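图集｜规范贴在墙上，活儿在地上干
手持夹爪采集现场与Stillthorpe版作业守则对照

发布于2020年9月18日　栏目：现场

Stillthorpe那份《手持夹爪数据采集作业守则》转到我们这里的时候，已经是征求意见稿的第7稿了。全文16条，正文写得很体面，附录写得很长，落款处说明10月起在合作采集点试行。我把它从头读到尾，读完的第一个念头是：写的人恐怕很少拿着夹爪在屋里走过。

这一页配着现场来看条文。我不打算逐条照念，想看原文的可以去找Stillthorpe要。挑出来说的，都是我觉得经不起现场一问的，还有两条我觉得写得不错的，也一并放在后面。

先交代立场，免得有人猜。我不反对有规矩。没有规矩的采集点我待过，换一拨人就换一种拿法，同一个“拿起来、放下去”的动作，有人从上面下手，有人从侧面蹭过去，数据汇到一起，清洗的人看了直摇头。可规矩写出来以后有没有人照做，照做了有没有用，这两件事守则里一个字都没提。

一、关于“作业区内无关人员清场”

第2条要求，采集进行时作业区内只留操作者。字面上没毛病。问题在于“作业区”三个字通篇没有定义。是以标记箱为圆心画个圈？是地上贴胶带？还是整间屋子都算？我问过Drurnton采集点的人，他们的理解是“手够得着的地方”。又问Luvus那边，说是“镜头看得见的地方”。这两个说法差得太远了。装在手持夹爪上的鱼眼镜头，看得见的地方几乎就是半间屋子，连天花板都在里面。按Luvus的理解，隔壁工位的人起身倒杯水都算违规；按Drurnton的理解，只要离得够远，有人跳舞也不要紧。

一条规定能让两个认真执行的团队做出相反的事，那它约束的到底是什么，我看不出来。

还有一层。守则的制定者似乎默认房间是专用的。我见过的采集点，大多要同别的事情共用屋子，椅子有人坐，风扇要吹，箱子柜子总得有地方放。真要清场，一天里能干活的钟点就剩不下多少。这笔账守则没有算，算账的自然就成了现场的人。

二、关于标记箱“固定后不得触碰”

第7条说，标记箱就位后，直到本轮采集结束，任何人不得触碰或移动。理由写在附录里，大意是位置一变，前后数据的坐标就对不上。道理我完全同意。可接下来它只规定“不得”，没规定“万一”。碰了怎么办？挪了一点点怎么办？由谁判断挪没挪？是整轮作废，还是从碰的那一刻起分成两段？一个字没有。

凡是只写禁止、不写补救的条文，落到现场往往是同一个结果：碰了的人不吭声。说出来要重做，不说没有人知道，换谁都会掂量一下。Thevar项目组早先有份内部说明，只有半页纸，里面倒是写着“碰了就报，报了重标，不追究”。半页纸比16条管用，我是信的。

标记箱两面贴码，夹爪近在桌沿底下，屋里有人朝里走，也有人把手伸向箱子那一侧：

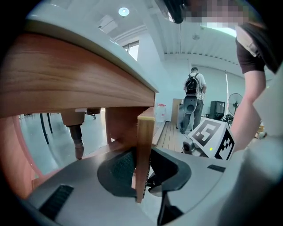 一位读者在留言里不同意我对第7条的批评。他的意思是，守则本来就该写得硬，写上“碰了可以重标”，等于告诉新手碰一下没什么大不了；他们那里试过宽松的写法，结果重标的次数一周比一周多，到后来谁也说不清哪一段数据对应哪一次标定。他还说，补救办法应该放在带班的人手里，不应该印出来人手一份。

这话有他的道理，我把它原样放在这里。但我仍然不服气。重标次数变多，可能是大家更不小心了，也可能是以前碰了没人说，现在肯说了。光看次数分不出这两种情形，要分清，得拿标记箱前后位姿的记录来比。他们有没有比过，留言里没讲。假如没比过，那么“写得硬更管用”就只是一种感觉，而我对感觉一向没什么信心，包括我自己的。

至于补救办法由带班的人掌握，我更有疑问。带班的人换班了呢？请假了呢？一条规矩如果要靠某个人在场才成立，那它还不能叫规范，顶多算习惯。

三、关于夹爪“保持与周边家具的安全距离”

第9条的原话是“应保持适当安全距离”。“适当”两个字，看得我有点生气。

手持夹爪做的活儿，本来就要往家具跟前凑。桌面下、柜子里、椅子腿中间，越是别扭的地方，数据越有人要。让操作者保持距离，又让他把夹爪伸到位，这两句话放在同一份文件里，总有一句是摆设。况且距离该从哪里量起也没有说。指垫？外壳？操作者的手背？夹爪外壳比指垫宽出不少，眼睛盯着指垫的人，磕到的往往是外壳那一侧。

比较老实的写法，我觉得应该承认会有接触，然后规定接触之后做什么：停，看一眼指垫有没有移位，看一眼外壳，在记录里打个标记，再接着干。Drurnton的人自己就是这么做的，并没有等谁来发文件。

四、关于人脸与隐私

第11条要求“对采集中出现的人脸进行遮挡处理”。这一条方向没错，我也希望各家都做到。可是请注意它的主语：没有主语。谁来遮？在哪一步遮？原始文件留不留？留多久？谁能打开？守则把最容易的那一步写上了，最要紧的几步全部空着。

打了马赛克，脸看不清了，可衣着、身形、走路的姿势、背的包，熟人一眼就能认出来。我不是说要把人整个涂掉，那样数据也就别用了。我想说的是，“已遮挡人脸”和“已保护隐私”之间隔着一大段路，守则把两者写成了一句话。以后要是有谁拿着这一条说自己“完全合规”，请各位多问两句。

同意书的问题也一样。附录里有一份模板，签字栏写着“采集人员”。碰巧从旁边走过去的人算不算？要不要签？我把这个问题寄给了Stillthorpe，得到的答复是“可参照第2条执行”。于是又绕回了清场，绕回了那个没有定义的作业区。

五、关于检查表

守则附了一张开工检查表，13项，每项后面一个小方框。

我对检查表的怀疑由来已久。在纸上打勾花不了半分钟，真把这些项目一一看过去，可不止半分钟。只要没有人拿勾去对照实物，勾就会越打越快。我翻过一沓填好的旧表，笔迹均匀，墨色一致，连勾的倾斜角度都差不多，很难相信它们是在不同的早晨、站在不同的设备旁边填出来的。

改进的办法其实不难想。把其中几项改成必须写数字或者必须留一小段录像的项目，比如指垫完全张开时的读数，标记箱静止时的位姿。写数字的人至少得去读一次数。Luvus试过类似的做法，听说头几天抱怨很多，后来抱怨少了，至于是习惯了还是又找到了偷懒的办法，他们没有说，我也不敢替他们下结论。

六、两条写得不错的

说好了要讲，不能只挑刺。

第4条规定，地面线缆和杂物在开工前归拢，归拢不了的要在记录里写明位置。好就好在后半句。它承认有些东西就是挪不走，并且给了现场一个可以照办的做法。

第14条规定，操作者感到手腕不适可以随时中止，中止不计入个人失误。手持设备举久了是什么滋味，举过的人都知道。这一条要是能真的执行，我愿意收回前面的几句重话。不过各采集点的排班表上，至今没看到给它留出来的余量，所以话先不收。

七、几个还没得到答复的问题

下面这些我都写信问过，贴出来，等有了回音再补。

作业区的边界由谁划定，划定以后要不要在地上标出来。

标记箱被碰以后，已采的那一段如何处理。

“适当安全距离”从夹爪的哪个部位量起。

遮挡处理之前的原始文件由谁保管，何时删除。

试行期间有没有对照，也就是说，有没有采集点继续按老办法干活，好让我们知道新守则到底改变了什么。

最后一个问题我最在意。没有对照的试行，结束时通常只会得到一份写着“效果良好”的总结，而效果是跟什么比出来的，总结里多半查不到。Stillthorpe如果已经安排了对照，我很乐意更正；如果没有，离10月还有些日子，现在安排也来得及。

来稿和更正请直接写到本栏留言处。条文编号以第7稿为准，后续稿次若有调整，本页不另行改号。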